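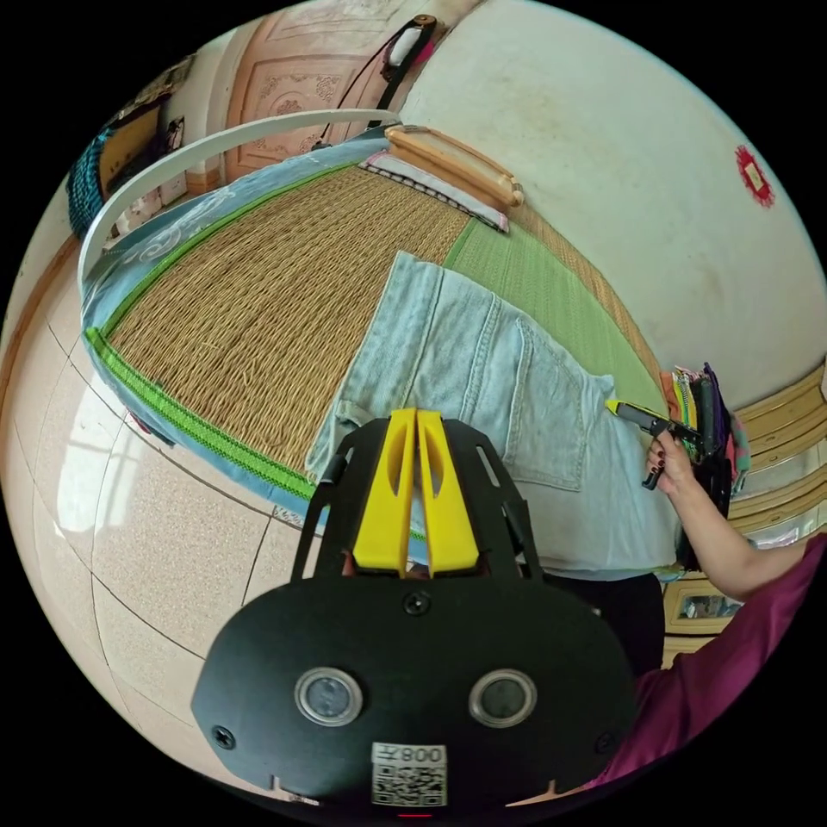
By Kwadwo Amegashie, Film and Stage

Good news for anyone who likes old documentaries, and especially for anyone who likes arguing about them in a lobby afterward. The Quartey is going to show Water for Brallby, all of it, with both reels in the right order and the sound back where it belongs. There are two screenings on Thursday, one at 4 in the afternoon and one at 7:30, and I've already bought tickets to the later one. I'll probably end up at both.

If you grew up in Brallby you've seen bits of this film whether you know it or not. The shot of the kids running down the hill with the tin buckets? That's from it. So is the one of the valves opening, which the local station used under its sign-off for years and which I thought, as a boy, was the sea. But the whole picture hasn't been shown in public since before I was born, and for a long time people assumed the second reel was gone.

It was in the basement at Nidance the whole time! Nidance is the film archive over by the old rail yard (small staff, big basement, terrible parking), and the reel had been shelved under the name of the company that paid for it, Pidotano Water and Power, along with a lot of training films about meters. A cataloger pulled it in April to check for vinegar smell and noticed that the picture on it was much too pretty to be about meters. The two reels together run 2,143 feet of 16mm, just under an hour on the screen. The first had been known for ages from a worn library print. The second had barely been through a projector.

Now, I should say what kind of film it is, and I don't want anybody walking in expecting a gentle hour of nostalgia. It's a sales pitch. Pidotano wanted to dam the upper creek, a fair number of people living along the creek did not want it dammed, and the company hired a crew to make a movie that would settle the question. It ran free in school gyms and church halls in the weeks before the vote. The vote passed. Whether the movie had anything to do with that is the sort of thing you could fight over for a whole evening, and I have.

What gets me is how good it is. I watched the new transfer at Nidance last week on a little monitor with headphones on, taking notes like a serious person, and ten minutes in I'd stopped writing. The opening has no narration at all. You get dust, a dry pump handle, a woman's hand on the pump handle, and then a long, long shot of the road with nothing coming down it. By the time the narrator finally speaks you'd vote for anything he asked you to. I live here, I know the creek never ran dry that summer (my grandmother washed rugs in it), and I still sat there feeling thirsty.

Then you start to see how it's done. The engineers are nearly always shot from down low with a lot of sky behind them, so every one of them looks nine feet tall. The people who are against the dam never get a close-up. They're at the back of the meeting, in hats, with their faces in shadow, and the camera slides past them on its way to somebody smiling. One farmer does get to speak, and the music comes in over him before he's done! I went back and played that part four times. His mouth is still moving. You can't hear a word of it.

The second reel is the one I'd really like people to see, partly for the valley flyover and partly for the editing in the last stretch, where the cuts get shorter and shorter until the water comes through. Faces, water, faces, wheel, faces, water. It works on you in the shoulders. I've read plenty of essays on how propaganda gets made in the cutting room, and they're fine, but sitting through that sequence taught me more than the essays did. Also there's a dog in it who looks straight at the camera, and they left him in, and I love him. 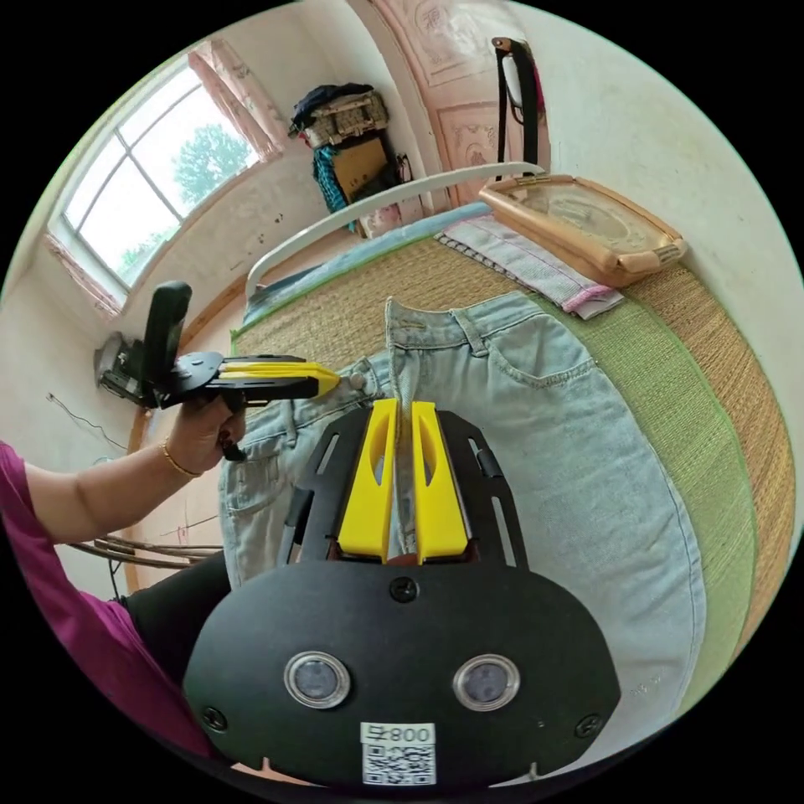 Kwadwo Amegashie

As for the nuts and bolts, the picture was scanned at Nidance and cleaned up there too, with a light hand. The scratches on the first reel are still visible in places. I asked about that and was told they'd taken out whatever made the image hard to follow and let the rest be, and I think they called it right. A print that played that many gyms ought to look like it. The sound was a bigger job. The library print had a track so muddy that for decades people around here quoted the narrator as saying "the patient river," and he's saying "the ancient river," which is a much worse line. I'm going to keep using the wrong one.

The color is what people will talk about on the way out, I bet. The old print had gone completely pink. In the new version the grass is green and the pump is painted a kind of barn red, and the sky over the dam site is so blue it looks bought. For all I know it was. There are two shots in the second reel where the clouds match a little too well, and I'd be curious to hear what other people make of them.

The Quartey seats 700, counting the balcony, and the balcony will be open for this. When I called the box office they said the evening show was going faster than the afternoon one, so if you're flexible, go at 4. It'll be quieter, you'll get a better seat, and you can be home for dinner and a fight about water rights. Tickets are at the window or over the phone. Students get in free at the afternoon screening with a school ID, and a couple of the history classes from Brallby High are coming over together, so maybe don't sit in front of them if you're tall.

After the 7:30 show there's a talk on stage with people from Nidance, and they're going to run a few pieces side by side: the scene as Pidotano released it, next to some of the trims that turned up in the same can. I've seen one of those trims. It's the same farmer, the one the music drowns out, only it's a longer take and from closer in, and his face is perfectly well lit. So the close-up existed. Somebody shot it, somebody looked at it, and somebody put it in an envelope and used the far-off one. There's no sound with it, sadly. A lip reader has been asked to take a look, and if there's an answer by Thursday they'll share it from the stage.

I did try to find out who cut the film. The credits name the company, the narrator's voice is uncredited, and the only other card thanks "the people of the valley," which is rich. The paperwork in the can has initials on it and that's all. A few of the older members of the Brallby film society have a theory that it was a woman who later taught typing at the high school and who, according to her students, used to slap the desk at odd moments during movies in the auditorium. I'd love that to be true. I can't print more than that, but if you had typing with her and you remember anything, please write to me.

One complaint, and then I'll let you go. The flyer for the screening calls the film "a charming time capsule." Come on! It's a lot of things but it's a company spending real money to get what it wants, and getting it, and forty-one seconds of a man talking with no voice. I don't think showing it is a mistake, not at all. I think it should be shown every year. I'd just like it to be introduced as what it is, and I said so to the manager at the Quartey, who was nice about it and told me the flyers were already printed.

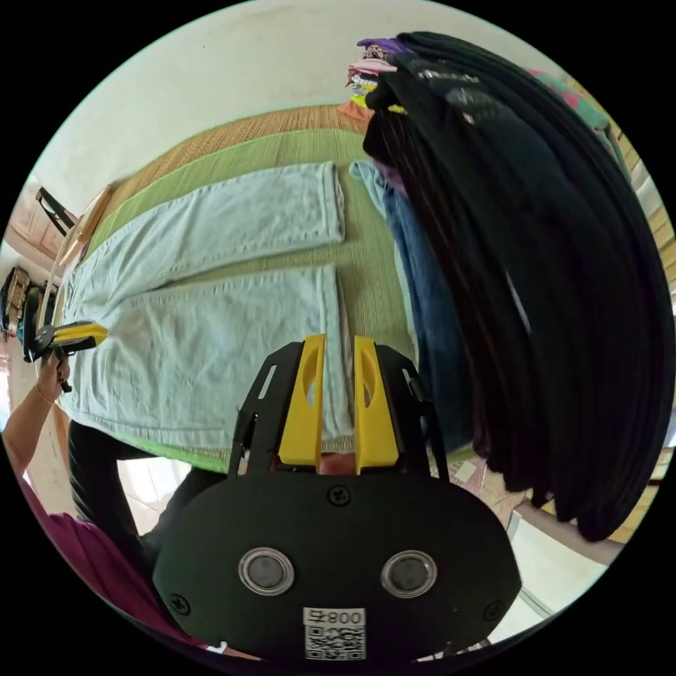
She did say the introduction from the stage would be written fresh, and that she'd take suggestions, so I sent her mine (too long, she'll trim it, I've made my peace). I also asked whether the organ would be played beforehand and it will, for fifteen minutes or so before each show, so come early if that's your thing. It's mine.

For those who can't make it downtown, Nidance is planning to put the first reel up in its viewing room, by appointment, starting the week after. The second reel will follow once they've finished a backup copy. There's no plan to put it online yet. The rights are a bit of a tangle, with Pidotano having been bought and sold and renamed so often that the archive had trouble working out whom to ask. They got permission for Thursday in writing and they're taking the rest slowly.

Doors open half an hour before each screening. The side entrance on the alley has the ramp, and the front steps have been fixed, finally. Parking behind the bank is free after 5, and if you're coming to the early show you'll want the lot by the library.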